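1/ Okay, ferry people and road people, a thread, because I've been stuck in Endico since last night and I have a phone charger and a lot of feelings. The Gisholm road is shut. Both directions. A chunk of hillside came down across it a little before midnight.

2/ I found out the way you find out everything up here, by driving right up to it. Orange cones, one truck with its flashers going, and a very tired guy in a rain jacket making the big "turn around" circle with his arm.

3/ So I turned around! Me and a line of 11 other cars, all creeping back down the hill in the dark with our hazards on like the saddest parade in the world.

4/ The motel in Endico was full by the time I got there. Obviously. The lady at the desk was handing out pillows to anybody who wanted to sleep in their car, which was so nice I almost cried a little. I took two.

5/ Slept in the back seat with my boots sticking into the front. Would not recommend, but it was dry. It rained so hard around 3 a.m. I thought somebody was throwing gravel at the roof.

6/ Morning update from the board outside the gas station, written in marker and already running: slide is at mile 21, both lanes covered, crew waiting for daylight to look at the slope above it. No opening time given.

7/ People keep asking me about the Eder cutoff. I asked too! The creek is over the low bridge and they closed that one at 6. A pickup apparently tried it before the gate went down and had to back all the way out.

8/ So that leaves the long way through Zuvora, about 13 hours if you don't stop, and the pass has a chain warning on it. In my little hatchback. With my tires. No thank you.

9/ The diner opened early and they're doing one breakfast, take it or leave it — eggs, toast, beans. The bread truck is on the wrong side of the slide so the toast is down to one slice each. It was a great slice.

10/ Sat with a couple hauling a horse trailer (the horse is fine, the horse is having a better day than any of us, somebody let it out in the field behind the church). They were meant to be in Gisholm for a sale at noon. They've stopped looking at the clock.

11/ A thing I want to say to whoever runs the road info line: the recording still said "wet pavement, use caution" at 7:30 this morning. There was a HILL on it. Please change the recording.

12/ I know they're short on people and the folks out there have been up all night. I'm not mad at them. I just think if the gas station can update a board with a marker, the phone line can be updated too.

13/ 10 a.m. Somebody came in from the crew for coffee. She said the rock part is easy, they can push that. It's the mud behind it, which keeps sliding back down into the spot they just cleared. She bought 2 whole pies and left.

14/ Cell service is going in and out, so if I don't answer you, that's why. Mom, I'm fine, I have pillows.

15/ Noon. The sun came out for maybe four minutes and every single person in the parking lot stood there facing it with their eyes shut.

16/ If you're coming up from the south, please just stay put in Zuvora. There are beds there. There's a grocery store. There's nothing left in Endico except one toast per person and my opinions.

17/ If you're already here: the school gym is open, they've got cots, showers are around the side by the bus lot. Bring your own towel. Dogs are okay if they're on a leash.

18/ 2:15. New marker on the board! One lane by this evening, MAYBE, with a pilot car, small vehicles first. Trucks and trailers tomorrow at the earliest. Sorry, horse.

19/ I've moved my car into the line. The line isn't really a line yet, it's me and a van. But I'm in it.

20/ Will post when we roll.

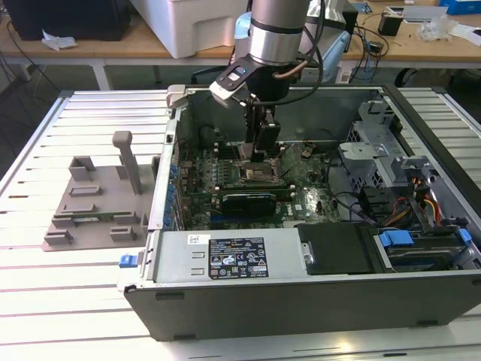
Open computer tower, robot arm reaching in.

Last updated: January, 4:40 p.m.
Contact | Copyright | Back to top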